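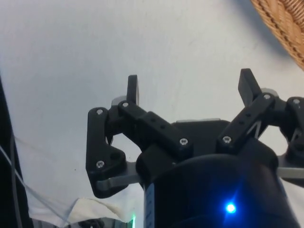
桌布这东西到底有没有必要买好的，我越用越怀疑。330块，Komell的，店里说法是“免烫、抗污、垂感好”，详情页还写着什么3,000次摩擦测试。我当时信了一半，掏钱的时候又多信了一点。铺上去凑近了看，就一片米白，干干净净，谁看了都觉得值。可桌布又不是贴着脸用的，退后两步，褶子、垂边、印子全出来了。想问问版里买过浅色桌布的各位，是我这块有问题，还是浅色桌布都这德性？

补充一下情况，省得一个个问。桌子是木头的老桌子，面上有旧划痕，所以想盖起来。布一直垂到前沿下面，洗过2次，都是按水洗标来的，机洗轻柔，没烘干，没漂。平时桌上放一只藤编的浅筐，Gukau的，和布一起买的，凑单。吃饭不在这张桌上，汤汤水水基本没有。

发表于 2018年10月20日

蒸汽小火车 回复：
免烫两个字你看看就得了。我买过的“免烫”桌布没有一块是真的不用烫的，区别只在于烫一遍能管多久。楼主洗完是怎么晾的？

灰格子（楼主）回复：
搭在阳台杆子上晾的，对折。晾完中间一道杠，这个我认，是我自己弄的。可左边那些细褶子跟对折线不在一个地方，方向也不一样。

蒸汽小火车 回复：
那就是脱水脱出来的。桌布这么大一块，进了滚筒拧成一股，转速再低也会拧。下次脱水那一步直接关掉，滴着水挂，靠自重往下坠。麻烦是麻烦，阳台地上得垫东西。

半碗米 回复：
我持相反意见，细褶子根本不用管。布铺在桌上就该有点褶，没褶的那是塑料皮。现在的人被商品图养刁了，商品图那个平是后面拿夹子拽着拍的，买回家谁给你拽。

灰格子（楼主）回复：
半碗米这话我同意一部分。有褶我能忍，我不能忍的是它详情页写了免烫，还为这两个字多收钱。同一家不带免烫的便宜一大截。卖的时候当优点，到手了又说“自然褶皱是面料特性”，两头的话都让它说了。

客服的回复我也贴一下大意：建议熨烫。我问免烫怎么熨烫，对方发了个笑脸，又发了一遍“建议低温熨烫”。后来就转到售后了，售后让拍照，我拍了，又让我拍水洗标，我也拍了，再后来没下文。

隔夜普洱 回复：
售后让拍照一般就是拖。我买Catacutan的锅垫也这样，拍到第3次我就不拍了。

灰格子（楼主）回复：
接着说垂感。所谓垂感好，我的理解是边上自己顺下去，不用人理。现在左边那条边是鼓起来的，像底下塞了根绳子，用手捋平，过一会儿又起来。前沿更怪，垂下去以后自己打了个长长的软褶，横着，从这头拖到那头。尺寸我量过，没买错，就是它不肯直着下去。 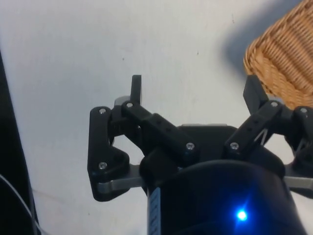
我试过在四角缝硬币袋，老办法，加重。缝了两个角，没看出什么效果，又拆了，布上留了一排针眼。也试过桌布夹，夹是夹住了，可一张放在房间里的桌子，边上咬着几个铁夹子，怎么看怎么像大排档。后来想通了，或者说懒得想了，就让它鼓着。我现在怀疑“垂感”这个词压根没有标准，布够沉自然垂，布不够沉怎么说都不垂，店家写不写全看心情。

木耳朵 回复：
楼主你下面垫东西了吗？木桌面滑，桌布下面垫一层薄毛毡，布就不跑了，边上那个鼓包八成是布整体往一边滑，滑不动的地方拱起来了。

灰格子（楼主）回复：
没垫。垫毛毡又得花钱，然后毛毡也要洗，洗完也要晾。我买桌布是想少操心，现在桌布还没伺候明白，又要伺候桌布的垫子。

木耳朵 回复：
那你直接露着木头用呗，哈哈。旧划痕又不影响放东西。

灰格子（楼主）回复：
这个我真考虑过。

半碗米 回复：
别听他的。老桌子一露出来就得打蜡，打蜡比洗桌布烦多了。我妈那张桌子打了一辈子蜡，最后还是盖了块布。

隔夜普洱 回复：
打蜡哪里烦？一年弄一回，抹布一擦完事。你家那是蜡买错了吧，有的固体蜡抹上去发黏，招灰。

半碗米 回复：
一年一回？你那桌子是摆着看的吧。天天用的桌子试试。

蒸汽小火车 回复：
两位歪楼了，人家问桌布。

灰格子（楼主）回复：
没事，歪着吧，桌子要是好看我也不至于买布。

回到抗污。这一条是我最不信、也最想较真的。抗污在我理解里，起码是滴上去来得及擦。我拿水试过，水珠确实能站一会儿，店家的视频没骗人。可谁家往桌上滴的光是清水？茶呢，酱油呢，放了一天的水果流出来的那点汁呢？这些视频里一概没有。再说洗过以后那层东西还在不在，也没地方查。我洗完第一回再滴水，就觉得站得没以前久了，当然这是我瞎看，没掐表。

木耳朵 回复：
涂层的都这样，洗一回少一回。想真抗污只有买那种能擦的，摸着像雨衣。

灰格子（楼主）回复：
摸着像雨衣的我也不想要。所以说到底就是浅色布配不上“抗污”俩字，买深色啥事没有，脏了看不见，也算抗。

隔夜普洱 回复：
深色显灰显毛，家里有猫你就知道了。

灰格子（楼主）回复：
家里没猫。

再说那只筐，前面有人私信问我Gukau的值不值。编得挺密，口上一圈卷边收得也还行，颜色偏蜜色，比商品图黄。缺点是浅，边又是斜的，往里放东西看着能放不少，一堆就往外滑。我本来想拿它收遥控器、充电线，放进去跟没收一样，一眼全看见了，只是从桌上乱变成了筐里乱。现在基本空着摆，当个样子。要收纳的别买浅筐，买带盖的，或者干脆抽屉里解决。还有，编的东西缝里会落灰，抹布擦不进去，我用旧牙刷刷，刷一次够烦的，底下那一面的条子是顺着长边走的，刷起来倒还算顺手。

木耳朵 回复：
浅筐放水果可以啊。

灰格子（楼主）回复：
水果会滚，滚出来压着布，布上就有印子。我就是这么怀疑上水果的。反正你们看看现在的样子，筐和绿球都在桌上，右前方那一小块黄褐色，还有中间靠后那道淡印子，我洗了2次都没洗掉。前沿垂下来的褶也在，布边底下还露出一条木头。
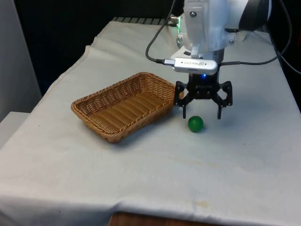 半碗米说那种黄褐色的小块别再机洗了，越洗越牢，先拿过碳酸钠温水局部泡，泡之前找个看不见的布角试试掉不掉色。

灰格子（楼主）回复：
过碳酸钠我有，Triserance那个桶装的，就是不敢往“抗污面料”上招呼。水洗标上写着不可漂白，这个算不算漂白？

半碗米 回复：
算氧漂，标上那个三角打叉一般是氯漂氧漂都不让。可你想想，标是保它自己的，你漂坏了它不赔，你不漂它也没给你洗干净。布都这样了，怕什么。

蒸汽小火车 回复：
不同意。三角打叉就老老实实别漂。有的布漂完那一块比旁边白，米白底子上多一块雪白，比黄印子还扎眼。我毁过一块床单，就是这么毁的。要泡就整块泡，要么别泡。

隔夜普洱 回复：
整块泡的话涂层也没了，抗污彻底再见。

灰格子（楼主）回复：
听下来就是：不泡，留着印子；局部泡，可能白一块；整块泡，抗污没了。那我这330块买的是哪一样？

木耳朵 回复：
买了个盖桌子的。

灰格子（楼主）回复：
行。

问一句实际的，印子如果不是水果汁，是布自己发黄呢？我总觉得那道淡的不像滴上去的，滴上去该是个点，它是一道。会不会是叠着放的时候，折线那里落灰了？这块布到手之前在仓库里叠了多久，我也不知道。刚到的时候我没仔细看，说不定那会儿就有，这点我没法跟售后掰扯。

蒸汽小火车 回复：
有可能。折线发黄在浅色布里挺常见，尤其库存久的。你拿湿白毛巾按一按，能带下颜色来就是浮灰，带不下来就是黄进去了。

灰格子（楼主）回复：
刚去按了。毛巾上有一点点灰，说有也有，说没有也行，印子看着还是那样。

隔夜普洱 回复：
毛巾上那点灰可能是你桌上本来的灰。

灰格子（楼主）回复：
你这么一说我又没法判断了。

木耳朵 回复：
换个思路，有印子的那边转到靠墙，好的那边朝外。布又没有正反头。

灰格子（楼主）回复：
转过来以后黄印子是到后面去了，可中间那道还是在中间，怎么转都在。除非拿筐压着。筐倒是有现成的。

半碗米 回复：
你看，筐的用处这不就有了。

灰格子（楼主）回复：
花钱买个筐，压住花钱买的布上的印子，布底下是不要钱的桌子。我先这么放着，10月过完之前再整块泡一次试试，泡坏了就裁成抹布。要是售后在那之前回我了，我再来改帖，不过我觉得悬。

蒸汽小火车 回复：
泡之前记得先把水洗标拍清楚，泡完字容易糊。

灰格子（楼主）回复：
早拍了，售后让拍的，就这点用处。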